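Flastureo Family Rooms — progress report to the Prirnholm Fund
10/12/2022

Dear Florêncio Coelho,

We have so much to tell you this time! When you last heard from us, in July, the family rooms had fresh paint, working radiators and very little else. They now have beds, bedside storage, curtains that close all the way, and (my favorite part of this report) toys. Families staying with us while a child is in treatment are walking into bedrooms that feel lived in, and you can hear the difference in the hallway.

Rooms finished

All 8 bedrooms are open. The last two were held up by the floor fitters, who found a soft board under the window in the corner room and had to come back for it. It meant a nervous week, but the new floor is lovely and doesn't creak. Each room has a large bed, so a parent and a small child can share if they want to, and we have a fold-out in the store for brothers and sisters.

Bedding

We went with plain gray sheets in the end. I know the first plan said white. We washed samples of both again and again, and the gray came through grape juice and felt-tip pen far better. Our bulk order came to 48 fitted sheets, enough for a bed to be changed right away at any hour while the first set is in the laundry. The pillowcases are softer greens, some of them with a faint check, and they take the hotel look off the rooms.

Toy baskets

You asked us at the start how we would keep toys clean and fair between rooms, and I'm happy to say we have a system that works. Every room gets a white plastic basket with holes in its sides. It wipes down in a minute, it dries fast, and a child can see what is in it from the bed. The plush toys are washed between stays on a gentle cycle, then air dried on the rack upstairs. A toy with a loose seam goes to the mending box before it goes anywhere else.

We chose a food-and-farm theme after a good deal of friendly arguing. Fruit and vegetables are easy to hold, they make instant games of shop and picnic, and they don't belong to any one TV show. There's a duck too — a yellow and white one, with green stitching around its neck — and I would like it on record that the duck was my idea.

Tidying the toys back into the basket has become part of getting each bedroom ready. 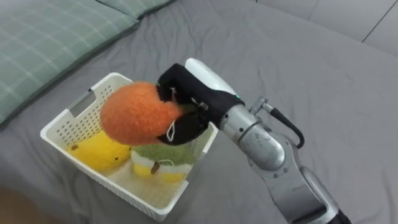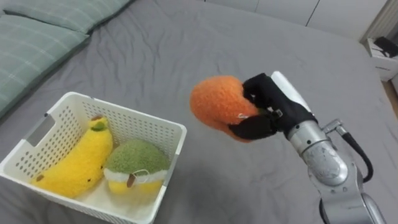
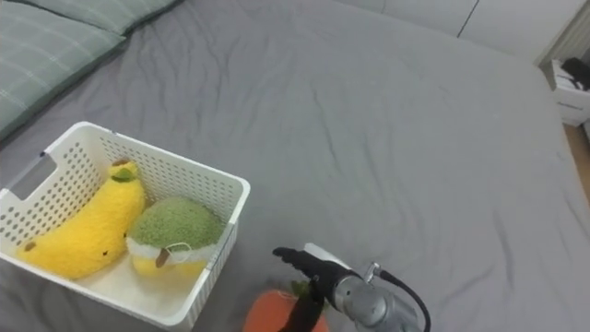
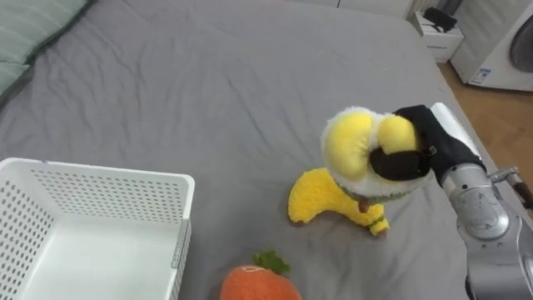
Svatopluk Kubíček would like the baskets to go a size up before we order any more, and he put it to me plainly: a child who is here for a month collects things, and once there are books in with the bananas and carrots, the lid of the suitcase becomes the second basket. He also asked for a spare set of plush toys per room, so that washing day doesn't leave a child without them.

I think he's right on both counts. We've asked Paiva, who supplied the first baskets, for a price on a deeper one with the same kind of holes, and we can move the present ones to the playroom for blocks and crayons. The spare toys we can cover from what is left in the furnishing line.

Spending

Bedding and pillows: $1,567
Baskets, plush toys and washing bags: $1,160

Both lines are inside the budget you approved. The Eteck invoice for curtain rails is still to come, and I'll send it on with the receipts as soon as we have it.

Still to do

The reading lamps are late. They were promised with the curtains and are now expected after the holidays; until then the rooms have the ceiling light and a plug-in night light.

We also want a printed card in each room about the toys. Parents keep asking if they are allowed to use them (yes, please!) and if a favorite can come along to the hospital for the day (also yes, as long as we know it's out). The wording is done and we are waiting on translations.

Please do come and see the rooms. Mornings are quietest, and there's a free parking space by the side door if you let us know which day suits you.

With warm thanks from everyone at Flastureo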